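Demonstrationen mit Handgreifern aufnehmen: Wischaufgaben
Stand: 02/08/2019

Die Anleitung beschreibt die Aufnahme von Beispielen für das Projekt Flestine. Vorausgesetzt werden zwei kalibrierte Handgreifer und die Aufnahmesoftware Elton.

Vorbereitung
Elton starten und ein neues Verzeichnis anlegen. Beide Greifer einmal vollständig öffnen und schließen, damit die Endlagen gespeichert werden. Die Markerblöcke müssen sauber sein und dürfen während der Aufnahme nicht verdeckt werden.

Aufnahme
Tuch mittig greifen, anheben und eine Sekunde ruhig halten. Danach zur Fläche führen und in überlappenden Bahnen wischen. Der zweite Greifer stabilisiert bei Bedarf das Möbelstück.
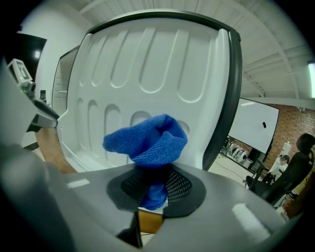

Eine Episode dauert höchstens 40 Sekunden. Nach jeweils sechs Episoden wird die Startlage des Tuchs geändert: gefaltet, flach, geknüllt. Rutscht das Tuch aus den Fingern, die Aufnahme weiterlaufen lassen und neu greifen. Solche Korrekturen erhalten das Etikett »regrasp«.

Prüfung
Episoden mit Positionssprüngen im Verlauf aussortieren. Für das erste Training genügen 148 gültige Episoden; der Satz Baird enthält 777. Export mit den Standardeinstellungen, Ablage unter Flastberg/wischen.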